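Your Planner Should Be Boring

I spent most of April arguing with a motion planner, and I'd like to complain about it somewhere that isn't our team channel, where everyone has muted me by now.

Some background. We run a small pick-and-place setup on top of a stack we call Groltgate, which began life as one long Python script and is now a great many long Python scripts. For years it used the dullest planner you can imagine. You gave it a goal, it tried a straight line in joint space, and if that hit something it went up, over and down. Then we swapped in a sampling planner, a clever one, and everybody was thrilled (me too, I made the slides!).

And it was great, in the demos. It threaded through clutter the old one wouldn't touch. But ask it for the same move twice and you'd get two different paths. Usually they were close. Every so often one of them would swing the elbow out wide like somebody reaching for the salt across a crowded dinner table, and you'd stand there with your hand near the stop button wondering what you'd said to upset it.

So I ran the same move 100 times and saved every path. I got 15 that I wouldn't have let run with a visitor in the room. None of them hit anything. They were all perfectly legal, and the planner thought they were fine, and I suppose by its own lights it was right. But I couldn't tell a new hire what the arm was about to do, and I've come to think that's a bigger failure than being slow.

People tell me to fix the seed. Sure, I did that! Then a bowl moves a finger's width, the whole tree grows differently, and you're back where you started with a false sense of calm. Others say smooth the path afterward. Smoothing a silly path gives you a graceful silly path.

What I want is a planner that tries the boring thing first, and tells me in plain words when it gives up on the boring thing. "Straight line blocked by column, going over." One log line. I'd trade a lot of cleverness for that line. Asanka Sikder and I finally wrote it one evening, a thin layer that keeps a handful of known good routes between regions of the table and only calls the fancy planner when none of them fit. Planning time on the usual moves dropped from 90 milliseconds to 60, but I'd have kept it if it had gone the other way.

The regions matter more than I expected. We used to hand the planner raw coordinates and nothing else, and then we'd all squint at six decimal places trying to work out which corner it meant. Now the table has squares, the software has the same squares, and when a log says a target is in the wrong one I can just look over and check. Blue tape on cardboard is the best debugging tool I've used all year, and the tape lines aren't even perfectly straight.

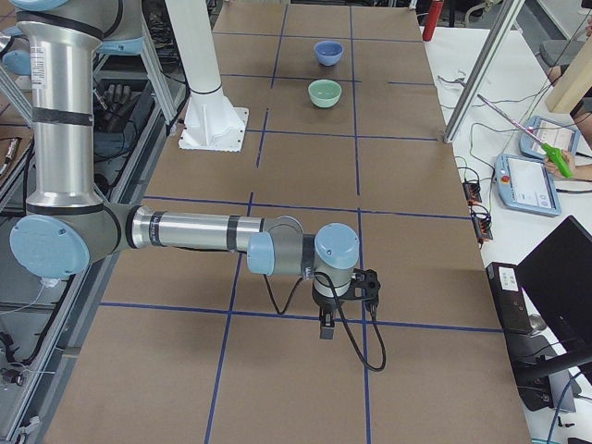

Mounir Bennani wrote back after reading a draft of this: I agree on the log line and disagree on nearly everything else. Your stored routes are a map of the table as it was on the day you saved them. Bolt down one new bracket and half of them are wrong, and then you have a boring planner that's confidently wrong. I'd sooner put a cost on elbow swing and let the sampler do its job.

Fair enough. We do check every stored route against the current collision model before it runs, so a stale one gets thrown out, but he's right that somebody has to keep the model current, and lately that somebody has been me. I tried the elbow cost too. It helped with the wide swings and then the wrist started doing odd things, so I put a cost on the wrist, and by the third weight I was tuning numbers I couldn't explain to anyone.

Maybe he'd have more patience for it. I've offered him the config file and he's welcome to it. In the meantime the stored routes stay on by default, and the sampler gets called when they run out.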